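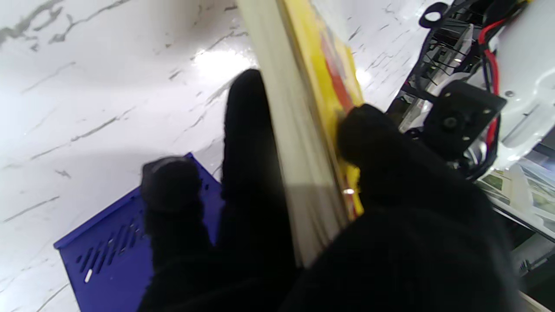

Books on the Move

The small library at Sala will open again in November, and the sorting of its 400 books has started. Many of you asked what is taking so long, so I write a few lines about it.

The books came to us from the reading room in Lisach, in no order at all. Novels were together with cookbooks, and school books in one language were between travel guides in another. We decided to take each book in the hand one time, look at its cover and its pages, and only then choose a place for it. It is slow work, but I think it is the right way. A book with a loose spine goes to Tayla Halliday, who repairs it with paper tape and a lot of patience.

For carrying we use blue containers. They are light, they have openings in the sides, and they are easy to wash. Please do not fill them to the top – a full one is too heavy for most of us, and the covers bend.
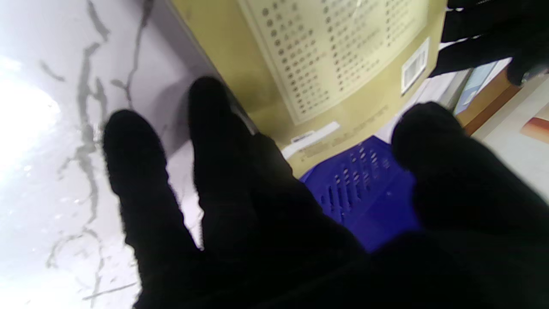

Blue container beside the marble-patterned surface.

The foreign language shelf will be bigger than before. We have now 30 titles in Chinese, and we would be thankful for help from a reader who can write short English labels for them. Thin booklets will stand in their own section, with the front cover facing out, because on a normal shelf they disappear between the thick books.

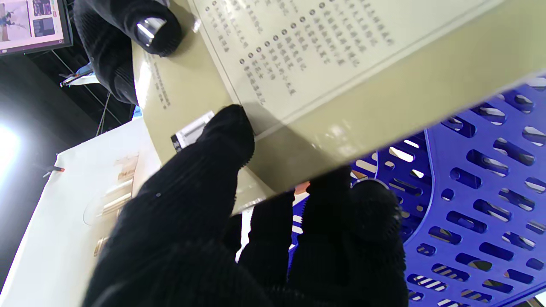

A booklet with columns of Chinese text, near the blue basket.

If you still have books from the old collection at home, you can bring them until 5 in the afternoon to the side door on the Drumov street. There is no fine. New donations are also welcome, but please not more than 3 bags from one family, and no magazines for the moment.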